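Against the Freezer Day

Print this post | E-mail this to a friend

10/28/24

I have a problem with anything that comes with its own vocabulary. So when my sister-in-law started talking about her "freezer day" and her "dump bags" and her "rotation," I did what I always do and asked if there was any pie left.

If you've been spared, a freezer day is when you cook a month of dinners in one go, bag them flat, label them, and stack them in the freezer like file folders. Then for the next four weeks you are supposedly a calm person who floats home from work and pulls out Tuesday. You save money, you save time, your kids eat lentils. There are women online who will tell you it saved their marriages.

I held out from July until two weekends ago. What broke me was the grocery bill. We spent 400 dollars over our food budget last month, and I couldn't tell you what we ate. I remember a rotisserie chicken. I remember a second rotisserie chicken, because we forgot about the first one. My husband put the bank statement on the counter and didn't say a word, and he is a man who says words about everything.

So fine. I bought the plan.

The plan I used is called Suvum. You pay, you print the shopping list, you print the labels, and you get a schedule that tells you which burner should be doing what at 10:40 in the morning. I want to be fair to Suvum, so I'll say that the labels are nice. They have a little line for the date.

The shopping took a whole Friday evening and two stores, because the big market in Jurville doesn't carry dried beans in any amount larger than a purse. I drove out to Juvdale for those. Nobody's savings chart has a row for the gas to Juvdale, I noticed. I also had to buy the bags. And the bins to stand the bags up in. And a second big cutting board, since the plan says to keep meat and vegetables apart and mine was already splitting at one end. By the time I got home I had spent a good chunk of what I was supposed to be saving, and I hadn't peeled a carrot.

Saturday I started at eight. The schedule says the whole business takes 3 hours. I don't know who they timed. Maybe someone with no children, no dog and four hands. At the three hour mark I had browned some beef, chopped a mountain of onions, and cried for reasons that were mostly the onions. My mother used to say that a recipe's time is the time it takes to read it, and she was a generous woman.

I finished a little before six. The kitchen looked like we'd been robbed by people who wanted soup. And then, because I'd been cooking for ten hours and could not look at food, we ordered pizza. Put that in the savings chart too.

Now for the eating. I promised myself I'd give it two weeks before I complained in public, and I've done that, so settle in.

The chili was good. Chili is always good. You could freeze chili in a boot. The chicken and rice thing came out of the bag the texture of wallpaper paste, and my son asked very politely whether it was supposed to be a dip. The "Tuscan" soup tasted mostly of dried thyme, and I say that as someone who has never been to Tuscany and doesn't plan to hold it to a high standard. Something happened to the potatoes in the stew. They went in as potatoes. I'm told this is well known and you aren't supposed to freeze potatoes like that, in which case I'd love to hear why the plan had me peel five pounds of them.

The part that bothers me more is the claim about time. Everybody who sells this says you get your evenings back. But you still have to remember, the night before, to move the bag from the freezer to the fridge. I forgot this more often than I did it. A frozen flat of stew at 5:30 isn't dinner, it's a roof tile. You run it under the tap, you break it over the edge of the pot, you stand there poking it, and in that time I could have made eggs. 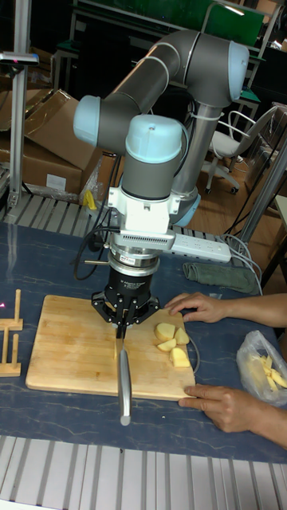

My friend Zawadi Mugo has been doing this for years, and I called her up to be talked out of my bad mood. She laughed at me for a while. Then she told me she has never done a freezer day in her life. She just doubles whatever she's making anyway. If it's a pot of sauce on Sunday, she makes two pots' worth and freezes half. No schedule, no bins, no trip to Juvdale. She chops extra onions whenever she has the knife out and keeps them in a bag in the freezer door, and she says that one bag does more for her weeknights than any system ever could.

I asked her why she never told me this back when everyone was talking about it. She said I'd told her I wasn't interested. Which, all right, I had.

So I've been trying it her way for a few days now, and I can't report any miracles. I doubled a meatloaf. One of them is in the freezer with a Suvum label on it, because I paid for those labels and I'm going to use every last one. The onion bag does work. I've used it twice and I'm a little annoyed at how handy it was.

As for the money, I'm not ready to say. We did spend less this past week, but we were also eating through a freezer full of stuff I'd already paid for, so I don't see how that counts as saving. Anyone who gives you a number after one month is selling labels. I'll look again at the end of next month, when the last of the stew is gone, one way or the other.

I have two bags of the chicken and rice left if anybody local wants them. Bring your own spoon.

Print this post | E-mail this to a friend

3 comments

Ka-ming Chu wrote:
The rice is the trouble. Leave it out, freeze the chicken and sauce by itself, and cook the rice that night. I learned this after throwing away most of a batch. Also try a shallow pan of cold water for thawing the flat bags, it goes faster than you'd think. I do like my freezer days but I only make two things at a time and I quit at lunch.

Lam wrote:
Ten hours!! I would have ordered the pizza at noon. We did one of these with my sister and we didn't speak for a week. Does the onion bag make everything else in the freezer smell? That's what has kept me from trying it.

Zawadi Mugo wrote:
Double bag the onions and it's fine. And for the record I laughed for one minute, tops. I'll take one of the chicken and rice, the dog isn't picky.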